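# Prurkitdale Open Bench

The **Prurkitdale Open Bench** is a public open day for robotics and small-scale automation, held each September in the town of Prurkitdale. It is put on by Rakico, a maker of light handling equipment, in the long downstairs workroom of its own building, and it is best known for letting visitors pick up the tools and try them, which a good many people in town will tell you is the only proper way to learn how hard it is to pick up a box.

## History

The event grew out of an afternoon visit arranged by Brândușa Dobre, then a trainer at Rakico, for the evening class she taught in basic electronics. She had expected a quiet hour of looking at machines and drinking coffee, and instead her students stayed until the lights were being turned off, taking turns with a gripper tool and arguing cheerfully over whose grasp had been the neatest. A second visit was opened to the students' families, and from the third onward it was simply announced in the town newsletter for whoever cared to come.

The first fully public edition drew 109 visitors, a figure known because Laurențiu Anghel, who ran the door that year, had everyone sign a ledger. The ledger is still kept at the front desk, and returning guests often like to look themselves up in it (the handwriting of the younger ones is a particular pleasure).

## Format

Doors open at 10 in the morning, and the day is loosely divided between talks upstairs and demonstrations in the workroom. There are eight benches, each with a host who stays put all day, so that a visitor who has thought of a question over lunch can wander back and ask it of the same person.

The benches change a little from year to year, but the usual ones include:

- a sorting line that separates small parts by shape
- a camera table, where visitors see how a machine finds the corners of an object
- the Hidau bench, named for the old conveyor that stands beside it
- the hand-held gripper bench, which nearly always has the longest line

Talks are kept to 23 minutes, an odd length that came about when one early speaker overran and the audience liked the result. Delia Ilie, who has chaired the upstairs room for most of the event's life, holds to it quite firmly, though she has been known to look the other way when a child is asking the questions.

## The hand-held gripper bench

The gripper bench was set up by Lleucu Gethin and remains the part of the day that people talk about on the way home. A visitor holds a two-fingered gripper by its handle and carries out a small job at a table, such as moving a package from one side to the other, while a camera on the tool records the attempt from just behind the fingers. The recordings are later used to teach a robot arm the same motion, and guests are asked for their permission before they begin.

Gethin's advice to newcomers is to slow down well before they think they need to, and to line up both fingers with the sides of the package before closing them.

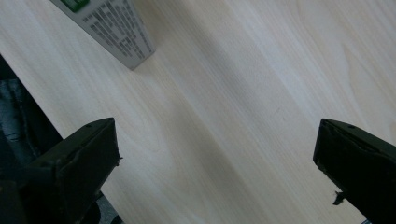

She also likes people to make their approach more than once, coming at the package from a different angle each time, as a robot that has only ever seen one approach tends to be lost when the box has been turned a little. Most visitors get six tries, and the later ones are usually smoother, although Gethin is fond of the clumsy ones too and keeps them for her own talk.

## Reception

The open day has been warmly received in the town, and the secondary school now brings a class every year. Anca Radu, who teaches there, has written in the newsletter that her students come back with "a new respect for their own thumbs." The commonest complaint has been the wait at the gripper bench, and a second table was added in the corner by the stairs to ease it.

## See also

- Rakico
- Pascu workshop evenings
- Hidau conveyor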